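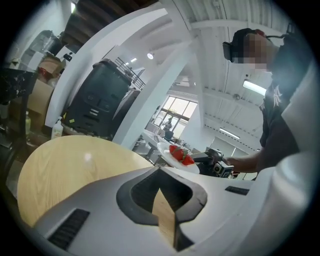 How long do strawberries keep in a home refrigerator?
In our trial the unwashed berries lasted longer than the washed ones, and the date they gave out depended mostly on how much moisture was left in the box.

Student report, Food and Household Science
Ilaria Barbieri and Loredana Lo Presti

Background
Janville has a pick-your-own farm, Ilholm, that opens in June. Most families we know buy more berries than they can eat and throw part of them away. We wanted to find out whether washing before storage makes this worse.

Method
We bought 455 grams of berries at Ilholm and sorted out any with bruises or broken skin. The rest were split into 2 groups. Group A went into the refrigerator unwashed with the leaves on. Group B was rinsed under cold tap water, drained in a colander and patted with a paper towel. Both groups were stored in the same type of lidded box, on the same shelf, at 4 degrees Celsius. We checked them every morning before school and took out any berry with visible mold or a soft spot wider than a pea.

Results
Group B had the first moldy berry. It was at the bottom of the box, where water had collected under the fruit. Group A stayed firm longer but the leaves dried out and the berries lost some shine. Taste was harder to judge. Loredana liked the washed ones better on the first day and could not tell them apart after that.

Problems
The refrigerator door was left open one evening and the shelf warmed up. We kept the results because both boxes were affected. The kitchen scale also had to be replaced partway through, so we did not use the later weights.

Next steps
We would like to repeat the test with a dry paper towel in each box, and with a vinegar rinse as a third group. Ms. Bianchini has agreed to lend us a second thermometer.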